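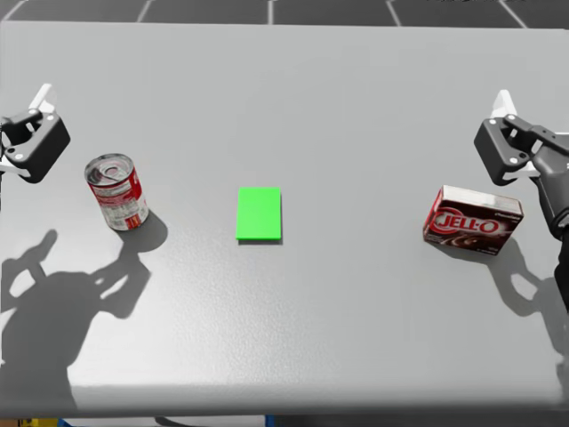
Fig. 1. Simulated bench, two arms: soup can, green pad, pudding box.

Home-built arms, handout 3. Abdelilah Tawfik, Lenen shared workshop

Before anyone cuts metal for the Ikine build, we rehearse in the simulator. I have my doubts about how much it teaches. A rendered table has no wobble – ours has plenty.

Treat the object's weight and friction as guesses until you have checked them.

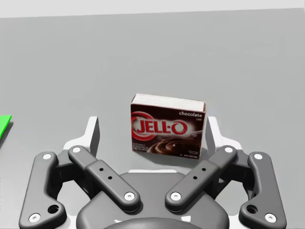

Last September one group logged 401 simulated grasps and took that as proof. On the real bench they managed 47 before a finger joint worked loose. Ask what the model leaves out: slack in the pins, cable drag, a crushed carton.
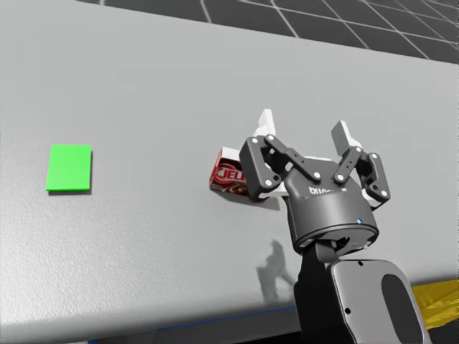 For next time, write down three things you expect to differ on the bench, and how you would measure each one. "It looked fine on screen" will not get a mark.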